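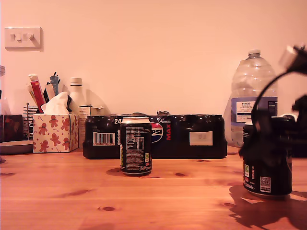
Pepsi Max, 24 pack, plus one can stood in front.

19th November. Irkby bench notes, shoe drainage

Skerkix trail shoe, pair 3, after the fell 10K. Kadri ran it, I marshalled the beck crossing. Course wetter than the July recce, water over the ankle on the second ford.

Weights, left shoe only (right one has the torn tongue, ignore):
dry 336 g
no reading at the finish, scales were in the van and the van was locked. Rasmus had the key. Again.

So redid it in the bucket this morning. Two minutes under, lift, hang by heel loop, weigh after one minute. Up by 131 g. That's worse than pair 2 and they've got the same mesh. Suspect the new insole, it's holding water like a sponge. Took it out, repeated, much better, didn't write the number down before Kadri used the scales for something else. Do again.

Drain holes: front two blocked with peat both sides. Rear ones clear. Kadri says she felt water sloshing under the toes till the top of the climb, then ok. Matches the peat.

Zatumen sock liner: blister on the left heel, size of a five pence. None on right. Not sure that's the sock, her lace was loose from the stile on. She'd wear them agian, says warm enough even standing about for prizes.

Grip fine on grass, poor on the wet slabs by the Baranauskienė farm track. Three people went down there ahead of her, all different shoes, so can't pin that on ours. Rasmus wants softer rubber. I want to see how the lugs look after 200 miles first, pair 1 is nearly there and the outside edge is already rounding off.

Race itself: she was 14th woman, lost time on the descent, happy enough. Organisers moving the start to the top field next year, less of a bottleneck at the gate hopefuly.

To do
- bucket test again, insole in / insole out, WRITE IT DOWN
- ask Skerkix if the front holes can go wider, 2 mm at least
- pair 2 still in the drying cupboard, somebody take them out
- Rasmus: spare van key
- try the old insoles in pair 3 before the next club run, Kadri is up for it if the heel has healed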